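Boletín del Club de Robótica de Gilthorpe
Noviembre

Proyecto Rirnirari: preparación de kits con dos brazos

El grupo avanzado ha cerrado la fase de montaje mecánico de la célula y trabaja ya en la secuencia de preparación de kits. La tarea es la que propone la competición Trakville en su categoría de manipulación: a partir de cubetas con piezas agrupadas por tipo, el sistema debe componer en una bandeja central un juego formado por placa, solenoide y cableado. El reglamento permite uno o dos brazos. El equipo ha optado por 2 para repartir la mesa en dos zonas y reducir los desplazamientos largos de la muñeca.

Las posiciones de toma se definen respecto a la esquina de cada cubeta y no respecto a la base del robot. De este modo, si una cubeta se desplaza, basta con corregir un único sistema de referencia. La calibración se repite al comienzo de cada sesión, antes de cargar piezas, y los valores se anotan en el cuaderno de la célula junto con la versión del programa.
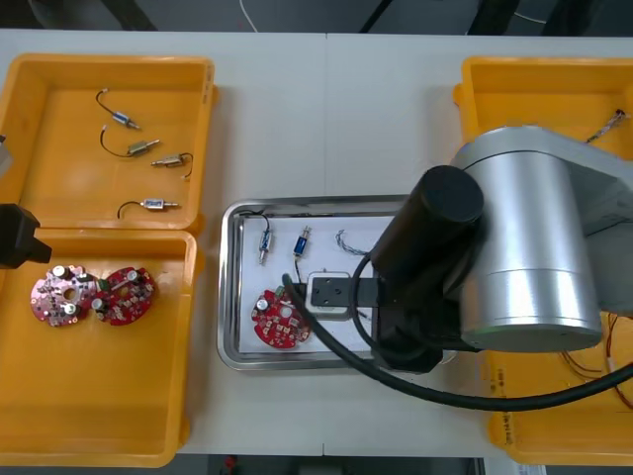
El programa principal es una máquina de estados con 4 bloques: aproximación, toma, traslado y depósito. Cada brazo ejecuta su propia copia y solicita permiso antes de entrar en el volumen situado sobre la bandeja. El permiso lo concede un proceso arbitrador escrito por los alumnos de segundo año. Si la respuesta no llega en 2000 ms, el brazo retrocede a su posición de espera y registra el fallo. La versión anterior mantenía el brazo parado en el punto de solicitud, lo que bloqueaba la zona para el otro.

Disposición de la mesa

La distribución de cubetas se revisó en octubre. El criterio es que ninguna trayectoria de traslado cruce por encima de una cubeta ajena a la pieza transportada. Con la bandeja en el centro y las cubetas a los lados, los recorridos quedan cortos y el arbitraje se limita a una sola zona compartida.
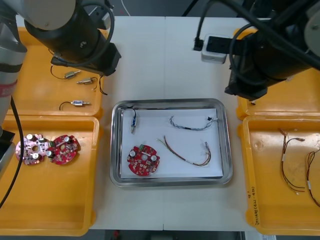

El cableado es la parte de la tarea que más horas ha consumido. Una placa ofrece un contorno rígido y repetible; un mazo cambia de forma cada vez que se deposita, y el punto de agarre calculado en una toma no sirve para la siguiente. Se ensayaron tomas por el extremo y por el centro del haz. El procedimiento vigente consiste en colocar los mazos en sentido longitudinal dentro de la cubeta, como los dos de hilos rojos y marrones de la cubeta inferior derecha, y buscar el agarre lejos de los conectores. En la bandeja se admite cualquier orientación, siempre que el mazo quede dentro del borde y no pise la placa. La hoja de papel blanco que cubre el fondo metálico facilita la segmentación de las piezas por color.

Para las placas, el mayor inconveniente es la separación entre unidades. Cuando dos placas quedan muy próximas, un dedo de la pinza puede apoyarse sobre la vecina durante el descenso. El detector calcula ahora el espacio libre alrededor de cada contorno y elige el ángulo de entrada con más margen. Si no encuentra ninguno, el brazo omite la pieza y pasa a la siguiente de la lista.

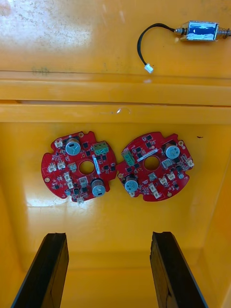
¿Puede participar un alumno que no haya programado robots antes?

Las tareas de calibración, registro de ensayos y preparación de cubetas están abiertas a cualquier socio. Para modificar el código de movimiento se exige haber completado el módulo de simulación y una sesión supervisada con la parada de emergencia.

Registro de ensayos

Cada ensayo genera un archivo con los estados recorridos, las posiciones articulares y las imágenes de las cámaras. El visor Ragab, desarrollado en el propio club, reproduce estos datos en una única línea de tiempo y permite saltar al instante de un fallo. El archivo acumulado contiene 2036 ensayos, incluidos los interrumpidos. Se ruega no borrar estos últimos: son los que usa el grupo de visión para ajustar los umbrales.

Los nombres de archivo deben seguir el formato acordado (célula, tarea, número correlativo). Quedan pendientes de renombrar los generados durante las pruebas de octubre.

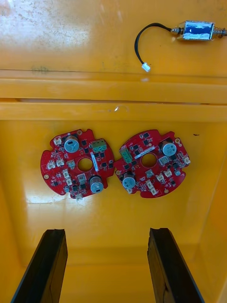 Próximas tareas

Sustituir los valores fijos de fuerza de cierre por una tabla según el tipo de pieza. El valor actual es común para placas y solenoides.

Añadir al arbitrador una cola de solicitudes. En la versión en uso, dos peticiones simultáneas se resuelven siempre a favor del brazo izquierdo.

Redactar la memoria técnica para Trakville. El borrador del apartado de seguridad está en la carpeta compartida y admite correcciones hasta final de mes.

Las sesiones de trabajo con la célula comienzan a las 17:30. Los socios que deseen reservar tiempo de máquina deben inscribirse en la hoja del taller e indicar si necesitan uno o ambos brazos.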